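How to Trim and Label Hand-Held Gripper Recordings for Policy Training

This page covers the way we prepare demonstrations for the Plallel method, starting from the raw recordings and ending with a set of episodes you can train on. It assumes you already have a working hand-held gripper with a camera on it, and that your tracking gives you a pose for every video sample. If your poses are still jumping, fix that first. Nothing on this page will help with bad tracking.

The method itself is simple. We split each demonstration into an approach part and a contact part, and train on both with different weights. Most of the gain over plain behavior cloning comes from where the split is placed, so most of the work is in placing it well.

What you need

A folder of recordings, one file per demonstration. Don't join several demonstrations into a long file and plan to cut them later. We did this in Konell, our first round of collection, and spent more time finding the starts than it would have taken to press the button again.

A finger-width signal. Ours comes from the camera, by tracking the two fingers in the image. An encoder is better if you have one.

A text file of task names. Keep the names short and keep the verbs consistent. "Pick up bowl" and "lift bowl" should not both exist unless they mean different things.

Step 1: Check the clocks

Load one recording and plot the finger width against the vertical position of the tool. On a pick, the width should settle before the height starts to climb. If the height climbs first, your two streams are out of step.

Correct the offset once per recording session and write it into the session file. Do not correct it separately for each demonstration. An offset fitted to a single short recording will mostly fit noise, and you'll end up with a dataset where every episode is shifted by a slightly different amount.

Step 2: Cut the dead time

People hold still at the start of a demonstration while they get ready, and again at the end before they press stop. A policy trained on these stretches learns to hold still too, and it will do so at the worst possible moment.

Cut the start at the first point where the tool speed goes above your threshold and stays there for 200 milliseconds. Cut the end the same way, working backward. Then look at the cuts. A slow, careful person can stay under the threshold for a good part of the approach, and you'll lose real motion if you trust the number alone.

Leave pauses in the middle alone for now. Some of them are hesitation and some of them are the person lining up the fingers, and the second kind is useful.

Step 3: Place the contact mark

The contact mark is the time at which the approach part ends and the contact part begins. We tried three ways of placing it.

The first was to use the point where the finger width stops changing. This works for blocks, cans and other things that are thick and stiff. It works poorly for thin-walled dishes, where the width at the end of a good grasp is very close to the width of a closed gripper that missed.

The second was to use a change in speed. The tool slows down as it nears the object, so you take the lowest speed before the lift. This is better for dishes but it gets confused by people who slow down twice.

The third, and the one we kept, is to place the mark by eye on a small set and train a small classifier on the wrist images to place the rest. It takes an afternoon of marking and it holds up across objects.

When you mark by eye, use one rule and write it down. Ours is that the mark goes on the earliest image in which the fingertips are at the part of the object to be grasped. It does not wait for the fingers to close. For a bowl, this means the tips are at the rim.

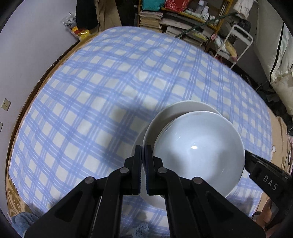 Panya Bunnag objects to the rule as written, and would put the mark later, at the start of the lift, on the grounds that two people marking the same bowl recording will agree on when the lift starts far more often than on when the tips have reached the rim. The point about agreement is fair. In our own check the later mark was the more repeatable one. But it puts all of the fine alignment into the approach part, where it gets the lower weight, and the trained policy then tends to close a little short of the rim or a little past it. We kept the early mark and accepted the extra disagreement.

If you work mainly with thick objects, the later mark may suit you fine. The weights matter less when there is room for error in the grasp.

Step 4: Handle stacked and nested dishes

Bowls on plates need some extra care. The plate rim and the bowl rim can sit close together in the wrist view, and the classifier will sometimes fire on the plate as the fingers pass over it. There are two things that help.

Give the classifier a short run of images as input. We use the current one and the two before it. With motion to go on, it has an easier time telling passing over from arriving.

Also include negative examples of this kind on purpose. Record a few passes where the gripper goes over the plate and never stops, and label every image in them as approach. They don't need to be tidy.

Patterned cloths were a smaller problem than we expected. Stripes and checks gave the classifier trouble only when all the training recordings for a task used the same cloth. Once we changed cloths between sessions, the trouble went away. Bright spots on glazed dishes took longer. They move as the camera moves, and the early classifier seemed to use them as a cue. Adding random brightness changes to the training images took care of most of it.

Step 5: Set the weights

Each training sample gets a weight depending on which part it falls in. Start with 1 for approach and 3 for contact. Don't go straight to a large value. With a heavy contact weight the approach gets sloppy, and a policy that arrives at a bad angle won't be saved by a careful close.

Blend the weights across the mark so there's no hard step. A straight ramp over a handful of samples is enough. We tried smoother curves and could not see a difference in the results.

If your demonstrations vary a lot in length, normalize the weights within each episode. Otherwise the slow people dominate the training, and you get a slow policy.

Step 6: Throw some away

Play every episode at high speed and remove the ones where the tracking drops out near the contact mark. A dropout early in the approach can be filled in. A dropout at contact cannot, at least not in a way we would want to train on.

Remove failed grasps from the main set but keep the files. They are useful for testing the classifier, and you may want them later for a success detector.

After this step our Saengthong set, which is all tableware, came to 546 episodes. Keep a list of what you removed and why. One word per file is enough: "tracking", "missed", "bumped". When the next set gives a different result you will want to know whether the data changed or only your patience.

Step 7: Train a quick check model

Before you commit to a long run, train a small model on a fraction of the set and look at its predicted actions on recordings it hasn't seen. Plot the predicted finger width on top of the recorded one. You're looking for the close command to come at the right time. If it comes early on nearly every recording, your clocks are off again, so go back to step 1. If it comes early on some and late on others, the contact marks are inconsistent and you should review the ones you placed by hand.

A low average error doesn't tell you much here. Most of each episode is free motion, and free motion is easy to predict. Compute the error on the contact part by itself and compare that between runs.

What we found

On the tableware tasks, the split version did better than the unsplit version with the same data, and the gap was widest on bowls and shallow plates. On cups with handles there was little to choose between them. On the Grarkgate set, which is mostly boxes and bottles, the split made no difference we could measure, and the extra marking was wasted effort.

The classifier marks were nearly as good as marking everything by hand. The finger-width marks were worse than no split at all on thin dishes - they put the heavy weight on the wrong stretch of motion, and the policy learned that stretch very well.

Things that commonly go wrong

The weights file and the episodes get out of order after you remove bad recordings. Store the weights inside the episode files.

The cut from step 2 is applied after the contact mark is placed, and the mark now points to the wrong image. Store the mark as a time, never as an index.

Two people mark the same set with different rules in mind. Have both of them mark the same handful of recordings first, compare, and talk it through before either one goes on.

The image size used for the classifier is different from the one used for the policy, and a crop that is fine for one cuts off the fingertips in the other. Check both crops on a recording where the gripper is fully open.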